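Water meters, hard water and the Titcombe Lane works

Quick one this month as I'm writing it between two other things. Apologies for anyone who rang and got the machine.

First — the water. The main under Titcombe Lane is being replaced from the bridge end up to the old chapel. Work has started, you will have heard it. Thirteen houses get a new connection at the boundary, the rest of us just get the holes. Supply goes off for short spells between nine and three. A card should come through the door the day before. If you didn't get a card last time, tell me, because the contractor says they were all delivered and I have five people saying otherwise.

When it comes back on it may run cloudy or a bit brown. Run the cold kitchen tap gently until it clears. Don't start with the hot, you'll only pull the muck into the tank. And leave the washing machine till later — Shufen Cheng at the top end put a white wash on at ten past three and has asked me to pass on her feelings. Consider them passed on.

Parking. Please keep off the verge opposite Avis Cottages while the digger is there. It's soft and two cars have already been towed out. Bin lorry is coming up the back way, so bins to the Sevden Road corner by seven. Not the night before, the foxes have worked that one out.

Now meters. A lot of you asked. If you live in a house with more bedrooms than people you will probably pay less on a meter, if you've got a full house of teenagers you probably won't. That's the short version. Longer version is that you can ask for one free, they fit it in the pavement or under the sink, and you have a period to change your mind. Check the letter for how long, don't take my word for it. Have a look at last year's bill before you ring, they'll want the account number and they will put you on hold while you go and find it.

I went on one in November. Was expecting a shock and it was fine, lower if anything, though I'm one person and a cat. What did change was how I wash up. I used to leave the tap running the whole time and never thought about it.
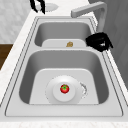

So now it's a bowl, or the plug in, hot water once, glasses first and greasy things last. Scrape everything before it goes near the water. A dripping tap is worth sorting too, mine was a washer, pennies from the hardware shop and a lot of swearing. Turn it off at the stopcock first. If you don't know where your stopcock is, go and look today, before you need it. Usually under the kitchen sink, sometimes in the hall cupboard behind everything you own. Give it a quarter turn each way once in a while so it doesnt seize.

Limescale. We are hard water here and always will be, new pipe or no new pipe. Several of you hoped the works would fix your kettles. They won't. White vinegar, half and half with water, leave it an hour, rinse twice. For shower heads tie a sandwich bag of the same stuff over it and go and do something else. Keep vinegar off marble and any natural stone, it marks it and the mark stays. Lemon does the same. Mr Tang's old shop used to sell the citric acid crystals and there's a part bag at the hall if anyone wants some, bring a jar.

Water butts — there are five left from the bulk order. First come. They need a flat base, slabs are best, and a lid if you have small children or grandchildren visiting. You will need a diverter kit if your downpipe is the square sort, the kit in the box only fits round. I found that out with the hacksaw already in my hand.

Hall roof next. The appeal has had another £500 in since the last newsletter, from someone who wants no fuss made. Thank you, no fuss. The scaffolding quote was higher than we hoped so we're getting another. Buckets are still out in the back corridor, mind your feet.

Plant swap is going ahead on April 22, 2023, ten till noon, in the hall if wet and on the grass if not. Label your seedlings please. Last year I went home with what I was told were courgettes and grew a very large number of pumpkins. Tea as usual, cake if somebody makes one, hint.

Lost: one grey glove, left hand, childs, near the bus shelter. Found: a set of keys with a green tag, also near the bus shelter. They're on the hook by the hall door.

Anything for the next issue to me by the end of the month, on paper is fine but please write so I can read it. If the water goes off and there's been no card, ring the number on the contractors' sign by the bridge, then ring me and tell me what they said.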